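Green to the Front
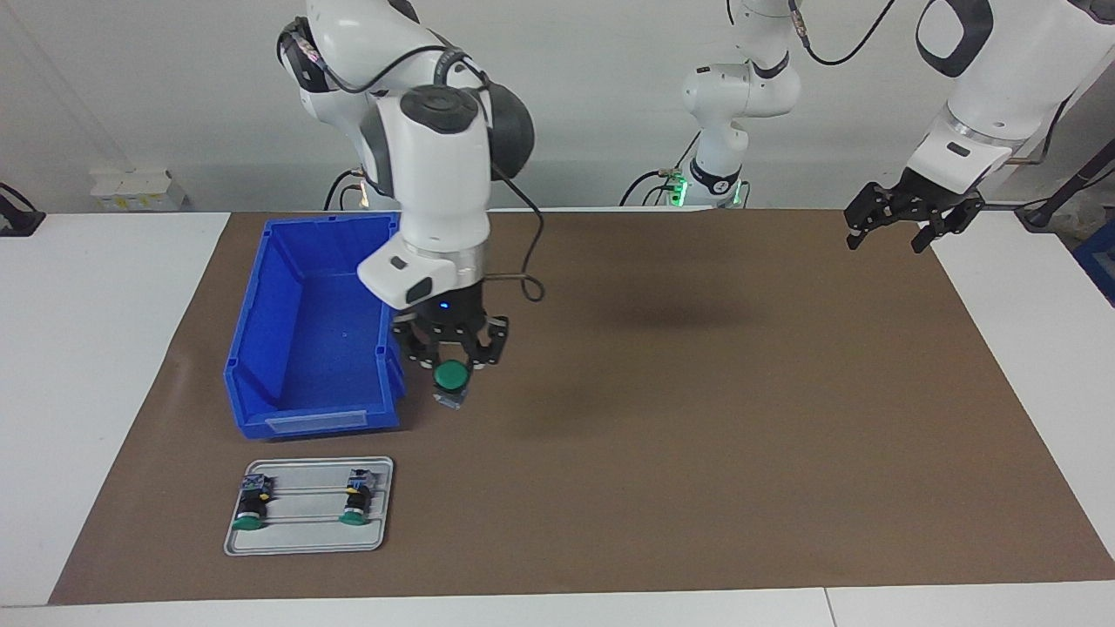 The green buttons and the blue bin, Bench Four, Metham's.

By the time the arms came, Aishwarya had been putting green buttons on trays for so long that she had opinions about green. There was the old green, which was like peas, and there was the new green, which was like peas that somebody had explained to a committee. Metham's had changed suppliers in April and sent everyone an email about it. She had replied to the email. She was, as far as she knew, the only one who had.

The arms were from Furero and they came in on a pallet, wrapped like a pair of expensive legs of lamb. A young man called Piers came with them. He had a lanyard from a different company and shoes that had never met a forklift, and he spent the first morning lying underneath Bench Four with a torch in his mouth.

"Is it stuck?" Aishwarya asked his feet.

"It's fine," said Piers, round the torch. "It's just finding out where it is."

"It's in Garkari."

"In relation to the table."

She went and had her tea early. When she came back, her chair had gone. It had been put by the fire door with her cushion on it and her cardigan folded on the cushion, and it had the look of something left out for the council.

Mr Tolley, who ran the floor and had recently been on a course, gathered the bench together and told them that nothing was changing. He said it in the voice he'd used to say the canteen wasn't closing. Moira was going to Despatch, where she would be closer to the car park. Len was going to Despatch as well. Aishwarya was staying exactly where she was, only standing up, and she was going to be a Cell Lead.

"Who am I leading?" she asked.

Mr Tolley looked at the arms.

"There's a fleece," he said.

The fleece was a medium. She was a person who took a large and always had been, and she wore it round her waist by the sleeves for as long as she had the job.

It must be said that the arms were good at it. She had rather hoped they wouldn't be. The right one came down by the blue bin, took hold of a button with its black fingers, thought, and carried it over to the grey tray as if it were bringing communion to a housebound aunt. Then it laid the button on its side with the green cap facing front. Then it went back up and thought some more. The left one mostly hung about. Piers said the left one was for two-handed operations, which were in phase two, and that it was better to have it there so that everyone got used to it. Aishwarya had worked with several people on that basis.

On its first full day the cell did 58 trays. On her last full day, with a bad wrist and Moira telling her about the extension, Aishwarya had done 97.

She mentioned this to Piers.

"Sure," he said. "But it'll do 58 at three in the morning."

"Who wants a tray of buttons at three in the morning?"

Piers said that wasn't really the point, and went to find a socket.

The people who wanted the buttons, at any hour, were Chowdary, who made the control boxes for goods lifts. It was Chowdary who had asked for the caps to face front. Aishwarya had always put them facing back, because if you had them facing back you could see the little yellow mark on the block and know straight away that you'd got the right one, and for years nobody at Chowdary had said a word. Then Furero's people had rung up to ask which way round the customer liked them. It had not occurred to Metham's to ring up. It had certainly not occurred to Aishwarya, and she thought about it on the bus for most of a week. All that time there had been a woman or a man at the other end with a tray the wrong way round, turning every one of them over and not liking to say.

Her work now was chiefly the tablet. It lived in a rubber case and had a stylus on a string. When the arms stopped, which they did a good deal in the first month, a tone sounded, and she was to walk over, see what was the matter, put it right and then say on the tablet what the matter had been. There was a list to choose from. It offered Part Misaligned, Part Missing, Obstruction, Lighting and Other. If you chose Other it gave you a box.

She was not a great writer. She had not, before the box, written anything longer than a birthday card since leaving school. But the box was there, and the tone went off, and the arms hung over the brown paper with their wrists bent like two people waiting for somebody else to ring the bell.

"Dropped one," she put, the first time. "It looked surprised but I think that is just how it is built."

And later: "Stopped for no reason. Started again when I stood next to it. My brother's boy was the same."

And: "Sun came in through the high window and it did not care for its own shadow. I held up the fleece."

Nothing came back, and she had not expected it to. She had once filled in a comment card about the hand dryers.

What she missed was not what she'd thought. She had supposed she would miss the buttons, the small cool weight of them and the way her fingers had gone on doing it while the rest of her was elsewhere. She did find her hand making the shape of it now and then, in church, or holding the rail on the number 66. But chiefly she missed Moira's extension. She had followed that extension from the first drawing. She had been there for the business of the drains. Now it was going on over in Despatch without her, and she only got it in pieces at dinner time, out of order, so that there was a skylight before there was a roof.

You could not talk to Bench Four. She tried it, when the floor was quiet. She told it about the drains. It put a button on the tray, green to the front, and she had to admit that Len had never been much more forthcoming.

Piers took to having his sandwich with her. He came up from the hotel by the ring road, where he had been for so long that the woman on reception had started giving him messages for the other guests. He was supposed to have been gone by now. The cell was supposed to be doing more trays than it was. He showed her a line on his laptop, and the line went along the bottom like a man looking for his keys.

"What did you do," he said, "when one was a bit off? In the bin, I mean. At a bad angle."

"I gave it a nudge."

"A nudge how?"

She had to go and stand at the bench and do it with her hand. It was with the back of the finger, as you might move a cat along a sofa. She hadn't known she did it. Piers made her do it again, and then again slower, and wrote a good deal down, and the next morning he was under the table once more with the torch.

That afternoon the right arm went to the blue bin, stopped over it, and very slightly, with the side of one black finger, gave something a nudge.

Aishwarya found that she did not like that at all. She went and stood by the fire door. Her chair was still there, though the cushion had been taken. After a minute or so she found that she was also, in a small way that she would not have mentioned to Moira, pleased. It had got it a little wrong. She went back and told Piers it wanted to be more from the wrist.

It did 77 trays the day after that. Mr Tolley brought somebody round to look at it, a man in a very good coat, and they stood with their backs to her. Mr Tolley said that what the man was seeing was a system that learned. The man in the coat asked who it learned from. Mr Tolley said it was the cloud, mainly.

The tone went off. Aishwarya excused herself, went between them, moved a button the width of a thumbnail and picked up the stylus.

"Part Misaligned," she put, and then, as it was only fair, she changed it to Other. "Part was all right. It was showing off for visitors."

It was a fortnight later that a woman rang from Furero. She wasn't ringing for Mr Tolley. She wanted whoever had been filling in the box on the Garkari cell, and the call went round Accounts and Goods In and twice through Despatch before Len walked over, which took him some time, and said there was someone on the phone about her writing.

"We've got cells all over," the woman said. "Everyone puts Obstruction. It's just Obstruction, all the way down. One man puts full stops." She had a nice voice, with a dog in the background. "We read yours out on a Friday – I hope that's all right."

Aishwarya said she supposed it was.

"The one about the shadow, we'd been trying to find that for months. We've changed how it deals with the light."

"I only held up the fleece," said Aishwarya.

The woman asked if she would ever consider coming in and talking to the engineers. There'd be a fee, and lunch. Aishwarya asked how far it was, and on being told, asked which bus, and there was a silence in which only the dog had anything to say.

She told Moira about it at dinner time. Moira thought she ought to go, and that she ought to ask for the fee in writing, and that she could not possibly wear the fleece. Then Moira told her that the skylight leaked. It had leaked on the plasterer. Aishwarya made her go back and start from when the plasterer arrived, and they were both late on the floor.

When she got there the tone was going, and had been for a while. Piers was standing in front of the bench with his hands in his pockets. He had not touched anything. The right arm was holding a button just clear of the brown paper and not putting it anywhere.

"I didn't like to," he said. "I thought you'd want to see it."

She untied the fleece, hung it on the back of her old chair, and went to have a look.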